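Filed under: Opinion / Robots & Machine Learning

Stop grading robots on the average

Quick one, because I have a train and the Dadomik numbers have been bugging me all week.

For anyone who skipped it: Dadomik is the drawer-and-door benchmark out of the Nunstead group. All simulated. A policy gets a wrist view, a target, a time limit. Did the thing get where it was supposed to go, yes or no. Run it 919 times, count the yeses, publish. The team behind Urnura got 751. Big number, lots of excited posts. Fine. Good work, I mean that.

But 751 out of 919 of what?

I went and read the episode list. Most of the kitchens are easy. Knob facing you, decent light, nothing in the way. The policy has seen cousins of those rooms all through training. Then there's a group of 50 dim rooms with the gripper starting close in or at a bad angle, and those get tossed in the same bucket as everything else. The paper gives them one line in an appendix. One line! For the only part of the test that looks like work.

And these are the frames worth arguing over.

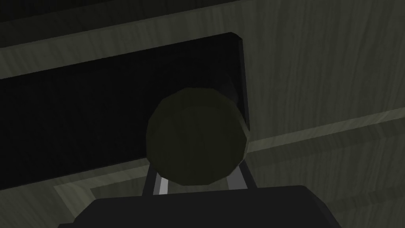
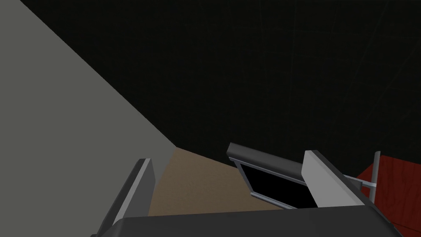

Gripper-level views from the same simulated set. First one, the knob with a finger on either side; second one, open fingers and a lot of dark behind them.

Think about what a policy has to pull out of views like those. Olive knob, near-black panel, gray-green wood, hardly any light on it. You and I get it straight away because we've opened a thousand drawers. The network gets pixels and not many useful ones. In the other view a finger is covering part of the thing beyond it, and I've gone back and forth on what that thing even is. Screen? Tray? Open box? If I can't say from a still, I'd like to know what the policy thinks. The score sheet won't tell me. Yes or no, next room.

So my gripe is with the yes or no. A grasp that slides off at the last second and a grasp that never got near the handle are both a zero. Very diferent failures. One wants better contact modeling, the other wants better vision, and a lab with a small budget needs to know which to fix first. Onyeka, the older method everybody now beats, at least logged where each run died. Ugly format, terrible docs, I still use it.

The usual answer is that partial scores can be gamed. Sure. Reward closeness and you'll get arms that hover beside a knob forever, looking busy. I've trained one of those. But that's an argument about what you optimize, and I'm talking about what you report. Keep the binary score. Put it in bold. Then print the rest under it.

Second answer I hear: it's only simulation, the hard cases come later on hardware. I don't buy it. Sim is where the hard cases are cheap. Nothing breaks, you can rerun a bad angle 300 times before lunch with the light nudged a little each time. If we don't poke at the ugly views there, we sure won't on a real arm that takes an afternoon to recalibrate.

What I'd ask for in the next release, and it isnt much. Split the score by lighting. Split it again by how much of the target the fingers hide. Save the last wrist view of every failed run and put them all up, no picking. I'd read that before I read any table.

Urnura might do great on that breakdown. Could be the dim rooms are where it shines, so to speak. I'd happily write that post. Right now I can't, and neither can the people who made it, going by the appendix.

Ok, train. Comments open till the end of January.

We use cookies to remember your settings and see which posts get read. Accept all | Manage choices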